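Zwischen den Kartons
Tagebuch, August

Übersicht | Ältere Einträge | Gästebuch

Samstag, 5:40 Uhr

Wach seit vier. Zu warm, Fenster auf, dann die Müllabfuhr gegenüber, oder was auch immer das samstags war. Kaffee aus dem Messbecher, Tassen sind alle eingepackt. Dumm. Hatte mir extra eine auf die Seite gestellt und sie dann gestern Abend im Schwung mit eingewickelt. Irgendwo in "Küche 4". Oder in "Küche Rest". Bleibt jetzt da.

Noch zwei Wochen, dann Schlüssel. Fühlt sich an wie übermorgen.

Was gestern war, schnell, bevor ich es vergesse: Runar hat endlich das Angebot geschickt. Über 1000 Euro, für drei Stunden und zwei Mann, Halteverbot nicht dabei. Das Halteverbot muss ich selber beantragen, steht ganz unten in grau. Hab zurückgeschrieben, ob das Klavier drin ist. Es steht im Formular, es stand im Telefonat, und im Angebot steht "Kleinmöbel, div.". Ein Klavier ist kein Kleinmöbel. Warte auf Antwort. Wenn die extra nehmen, bleibt es vielleicht doch hier, die Nachmieterin hat schon so komisch danach geguckt, und ich spiele seit dem Winter sowieso kaum.

Nein. Kommt mit.

9:15

Bus 63 zur neuen Wohnung, nur zum Messen. Fährt samstags anders, wusste ich nicht, eine Haltestelle zu weit, zurückgelaufen mit dem Zollstock unterm Arm. Oben riecht es nach Farbe und nach dem Hund vom Vormieter. Geht hoffentlich raus. Essig in Schälchen, hat meine Schwester gesagt, und Kaffeepulver, und notfalls die Scheuerleisten abwaschen.

Gemessen: Nische im Flur ist 206 hoch. Der Schrank ist höher. Drei Mal gemessen, wird nicht mehr. Also Schrank ins Schlafzimmer, dann passt aber die Kommode nicht unters Fenster, dann muss das Bett an die andere Wand, und da ist die einzige Steckdose hinterm Kopfende. Hab mich auf den Boden gesetzt und einen Apfel gegessen und es aufgemalt. Auf der Rückseite vom Runar-Angebot. Alles durchgestrichen, neu. Jetzt steht der Schrank auf dem Papier im Wohnzimmer, was ich nie wollte.

Das Licht oben ist aber schön. Um zehn fällt es quer durch die Küche bis in den Flur. Dafür nehme ich den Schrank im Wohnzimmer hin.

Der Boden: Fliesen im ganzen hinteren Teil, auch im Bad natürlich, auch in der Küche. Kalt an den Füßen, im August angenehm. Im Januar will ich nicht dran denken. Teppich? Die Preise sind ein Witz. Bei Morico hing einer im Fenster, so ein dunkelroter, ganz dick, ohne Schild. Wo kein Schild hängt, frag ich gar nicht erst.

Also erst mal Hausschuhe für jeden, der kommt. So wie bei Oma früher, die Kiste neben der Tür, und man durfte nicht weiter, bevor man was an den Füßen hatte. Ich fand das als Kind furchtbar. Die waren immer alle zu groß und haben geklatscht.
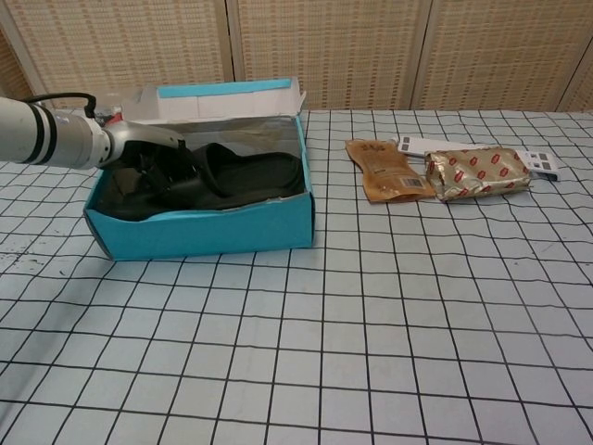

Türkiser Karton, Deckel hoch, Seidenpapier drin.

11:50

Wieder hier. Eine Stunde lang Keller. Keller ist das Schlimmste, ich sag es jedem, der umzieht: fangt mit dem Keller an. Selber hab ich natürlich mit den Büchern angefangen, weil das Spaß macht und man schnell was sieht.

Gefunden: die Schlittschuhe. Zwei Regenschirme, beide kaputt. Das Puzzle mit 3000 Teilen, Hafen bei Nacht, damals an einem Silvester angefangen und am Dreikönigstag wieder in die Schachtel gekippt, weil der Himmel unmöglich war. Alles schwarz, und dann noch das Wasser, auch schwarz. Verschenken? An wen, das ist doch Körperverletzung. Kommt in die Kiste fürs Sozialkaufhaus und ich schreibe einen Zettel dran, vollständig ohne Gewähr.

Dann die Kiste mit Papas Sachen. Nicht aufgemacht. Nur "mitnehmen" draufgeschrieben und wieder zugeklebt. Wollte das eigentlich dieses Mal anders machen. Beim letzten Umzug hab ich genau das selbe gedacht, der alte Klebestreifen ist noch drunter. Na gut. In der neuen Wohnung dann, im Herbst, an einem Sonntag mit Regen und mit Kuchen.

Fahrradkram, zu viel. Drei Luftpumpen, wovon keine auf mein Ventil passt.

13:30

Mittag bei Fikre, allein, am Fenster. Linsen und das säuerliche Brot, und dann doch noch das zweite, mit Spinat. Wird mir fehlen. Von der neuen Wohnung aus sind das vierzig Minuten mit Umsteigen, da fährt man nicht hin, weil man Hunger hat. Da fährt man hin, weil man es sich vorgenommen hat, und das ist was anderes. Hab nicht gesagt, dass ich wegziehe. Warum eigentlich nicht. Nächstes Mal.

Dabei Liste geschrieben, auf die Serviette, hier abgeschrieben, damit sie nicht in der Wäsche landet:

Strom ummelden
Internet (Warteschleife, Kopfhörer mitnehmen)
Halteverbot!!
Nachsendeauftrag
Dübel, die guten
Zahnarzt verlegen
Matratze messen
Essig
Klingelschild

Die Liste wird nicht kürzer. Streiche oben zwei weg und unten wachsen drei nach. Beta, also die App, die mir im Büro alle empfohlen haben, wollte ich dafür nehmen. Die schickt jetzt jeden Morgen um sieben eine Mitteilung, ich sei "auf einem guten Weg". Heute gelöscht. Serviette ist besser.

15:10

Anruf vom Umzugsservice, Klavier geht mit, kostet aber Aufpreis, wieviel sagt mir am Montag jemand anderes. Hab freundlich ja gesagt und danach die Spülmaschine ausgeräumt, ziemlich laut.

Dann Kleiderschrank. Drei Haufen auf dem Bett: bleibt, weg, weiß nicht. "Weiß nicht" am größten. Der grüne Mantel liegt jetzt seit einer Stunde oben drauf. Hab ihn zwei Winter nicht angehabt. Anprobiert. Dreißig Grad in der Wohnung, Wollmantel, vor dem Spiegel. Steht mir immer noch. Bleibt.

Schuhe sind ein eigenes Kapitel. Ich hebe Schuhkartons auf, schon immer. Meine Schwester lacht darüber, aber in einem liegen die Fotos, in einem die Kabel, in einem die Briefe von früher, und ich finde alles auf Anhieb. Frag sie mal nach ihrem Ladekabel. Für den Umzug ist das Gold wert, die stapeln sich von selbst, nichts rutscht. Nur beschriften muss ich noch. Bisher weiß ich es nach Farbe, und das hilft keinem, der mir beim Tragen hilft.

Und was in den Kartons bleiben darf, wofür sie gemacht sind: Hausschuhe. Kommen zu den Sachen für den ersten Abend. Zusammen mit Klopapier, Glühbirne, Dosenöffner, Bettzeug, Zahnbürste. Beim letzten Mal hab ich die erste Nacht unter einem Badehandtuch geschlafen, weil das Bettzeug ganz hinten unter den Büchern lag. Nie wieder.
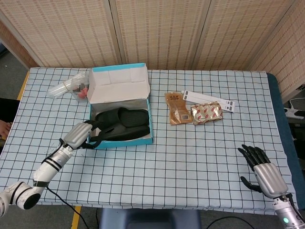
Schwarze Schlappen, schräg übereinander im Karton.

18:45

Nachbar von unten hat geklingelt, ob ich die Leiter noch brauche. Welche Leiter. Die im Keller, die steht seit Jahren bei mir und ist seine. War mir so peinlich. Hab sie ihm runtergetragen und ein Glas Pflaumenmus dazu. Er hat gefragt, wer einzieht, ob die laut ist. Keine Ahnung, hab gesagt, sie wirkt ruhig. Dann standen wir noch eine Weile im Treppenhaus, er auf der Stufe, ich am Geländer, und haben über die alte Heizung geschimpft. In all den Jahren war das unser längstes Gespräch. Schade irgendwie. Oder auch normal, weiß nicht.

Pflanzen gegossen. Die große muss im Auto mit, die überlebt keinen Laster. Muss noch jemanden mit Kombi finden. Die Blätter hab ich abgewischt, sah danach gleich aus wie eine teure.

Das Basilikum ist hin.

20:30

Halteverbot online beantragen versucht. Seite lädt nicht. Nochmal. Lädt, will eine Skizze vom Straßenabschnit, als Datei, mit Hausnummern. Hab die Straße mit Kuli gezeichnet, mit einem kleinen Baum, weil da einer steht, und abfotografiert. Abgeschickt. Eingangsbestätigung kam sofort, darin steht, dass dies keine Eingangsbestätigung ist, der Antrag wird erst noch geprüft. Bin ins Bad und hab kaltes Wasser über die Handgelenke laufen lassen.

Rücken tut weh, links unten, vom Bücken im Keller. Badewanne wär jetzt was, die neue Wohnung hat keine. Also ab morgen jeden Abend baden, bis zum Schluss.

22:20

Fast alles aus dem Wohnzimmer ist von der Wand. Helle Rechtecke, wo die Bilder waren. Das kleine über dem Klavier hab ich hängen lassen, mag noch nicht. Es hallt schon ein bisschen, wenn ich telefoniere.

Morgen: Löcher zuspachteln, Kuchen zur Schwester mitnehmen, wegen dem Kombi fragen. Und eine Tasse auspacken. "Küche 4" zuerst.

Wecker aus. Gute Nacht.

Älterer Eintrag: Bücher, Bücher, Bücher
Kommentare (geschlossen)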